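Fosinstead kitchen bench, notebook
Monday, February 12, 2024

Subject: electric pressure cooker, lid and inner pot. Clean, inspection, limescale check.

Carried over from last entry: the sealing ring still smelled of stock after a night in bicarbonate. Replaced with the spare from the Ammont parts box. Old ring kept in a bag, marked, for comparison of stiffness.

Inner pot weighed empty and dry before the cooker was put back on the counter: 847 g. Lid with the new ring fitted: 729 g. Same scales as used in May, zeroed twice. Nothing else on the pan.

Worktop to the left of the sink used throughout. Sponge stays in the sink. Cutting board goes upright against the backsplash when not needed, otherwise the granite under it stays damp. 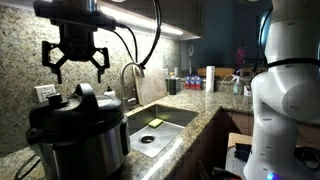
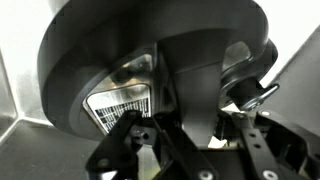
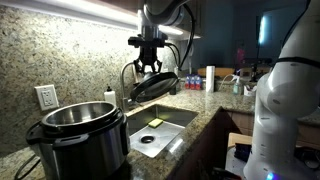
Cooker by the sink, lid on in the first, inner pot open in the third.

Notes: cleaning and inspection

Lid. Float valve taken out, rinsed, refitted. Moves freely under a fingertip. Steam-release knob pulls off straight up; some starch at the base of the stem, removed with a wooden pick. Do not use the metal one, it marks the seat. Anti-block cover washed separately and clicked back.

Ring. New one needs pressing in all the way round. It sat proud on one side at the first attempt and the lid would not turn. Second attempt fine.

Inner pot. Rim wiped, no dents found by running a thumb round it. Faint rainbow staining on the base, not a fault. Filled with 461 ml water and a spoon of citric acid, left for 30 minutes with the lid off, tipped out, rinsed twice. Most of the staining went. A grey ring at the old fill line remains and I have left it alone.

Body. Outside wiped with a damp cloth and one drop of washing-up liquid, then dried along the grain. Heating plate wiped with the plug out. Condensation cup had not been emptied from last time. Please empty it.

Position. Keep the cooker clear of the wall cabinets when venting. Firia sheet asks for the vent to face the room and I agree with it, the underside of the cabinet picks up moisture. Check that the cord is not lying where the board gets put down.

Open points:
Weigh the old ring against the new one.
Order two more rings from Mac an tSaoi, same size, and write the size on the bag this time.
Repeat the water test with the lid on and log the time to pressure.
Descale the sink drain while the citric acid is out.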